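July, a little past six in the morning

I'm up before everybody and the coffee is the bad kind, so I might as well write. I have not kept this diary properly since the move and I feel guilty every time I see it on the shelf, looking at me. So! Sourdough. That is what my whole week has been, sourdough and Janka Machala's stubborn grandmother's recipe, and I want to get it down while I still remember which loaf was which.

Janka says the starter came from a bakery that opened in 1893. I believe her about the bakery and I have my doubts about the starter, but it does smell like something with a long history. She handed it over in a jam jar with masking tape across the lid and the word AMORA written on it in capitals, which is its name. I didn't know you had to keep the name. You do, apparently, and I got a very serious look when I suggested Doris.

The first loaf was a brick. I followed the card exactly, 555 grams of flour, and the card is in Janka's handwriting, and her sevens look like ones, so who knows what I did with the water. It came out flat and gray in the middle and Branislav ate two slices with a lot of butter and said it was "filling." He is a kind man and a terrible liar.

For the second one I needed something to proof it in, and I refuse to pay Prutosbridge prices for a real banneton (have you seen what they want for a bit of coiled cane?). I figured any basket with a floured towel in it would do the same job, and I still think so. 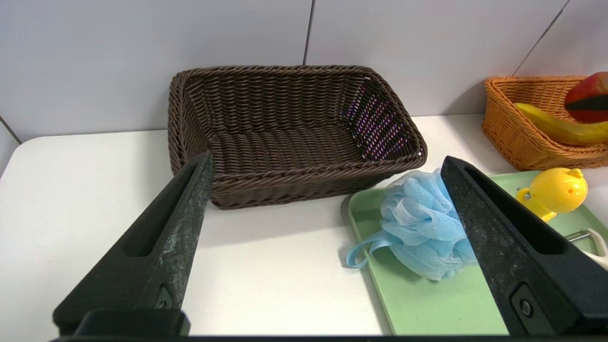 The dark brown wicker one, still empty.

A rectangular basket gives you a rectangular loaf, more or less, and I was pleased with that idea because it would fit the toaster. I used the old blue tea towel and rubbed rice flour into it like Janka told me. Then I put the whole thing in the fridge overnight and lay there thinking about it until after midnight, which I know is ridiculous, it's bread.

Anyway it stuck. Not everywhere, just one corner, but of course that corner tore when I turned it out and the loaf baked with a kind of ear on the side. It tasted wonderful though! Sour but not mean about it, with a proper crackle when I cut in. I had the heel standing up at the counter with salt and was so happy that I called my sister at work, and she put me on hold.

Then came the great flour argument. I've been buying Venix because it's on the bottom shelf and it's cheap, and Janka only uses Fallahi, and she feels about it the way some people feel about baseball teams. She came over at lunch with a bag under her arm and we made 3 loaves side by side, one of each and one half-and-half, and I was supposed to guess blind. I guessed wrong. I picked the Venix as my favorite and she was quiet for a good minute and then asked whether I'd had a cold lately.

I should say it's been so hot in this kitchen that I can't go by the clock at all. The card says leave it until it doubles, and in April (Janka's kitchen, windows open) that took most of a day. Here I turned around after doing the laundry and it was climbing out of the bowl. I've started putting it on the floor in the hallway where the tile is cool, and Branislav stepped over it all evening without a single comment. I did put a note on it.

What I haven't figured out is the scoring. Everybody online has a razor blade on a little stick and they draw wheat stalks and ferns, and I've got a paring knife that drags. My best one so far has a slash down the middle that opened up sort of sideways, like a mouth about to complain. Janka says to wet the blade. Branislav says to sharpen the knife. I think they may both be right and I will try it on the next one and tell neither of them.

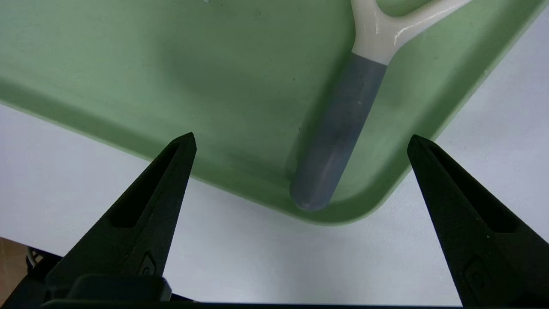 The discard is a whole other subject, and I'm determined not to throw any more of it out. You take off part of the starter every time you feed it, and by the end of the week I had enough in the fridge to plaster a wall. So I've been making crackers, and flat little pancakes with scallions, and one batch of waffles that we don't need to discuss. I want to get organized about it and keep my mixing things together in one spot, and the sage-green plastic tray would be just the size for a spoon and a scraper and whatever else ends up sticky. The cracker recipe is easy enough to put here: discard, melted butter, salt, any seeds, spread it thinner than you think, 20 minutes in, then check. Mine needed a bit more in the middle of the pan and a bit less on the edges, so I broke off the brown ones and ate those first, hot, and burned my tongue.

Branislav has asked if we could have regular bread one day next week, the soft sliced kind, for his sandwiches. I said of course. I was very gracious about it. I might see if there's a way to make that with the starter too, something with milk in it, and just not mention it until he's on the second sandwich.

Okay, I can hear the shower running and Amora needs feeding. I also have to call Janka and ask about those sevens.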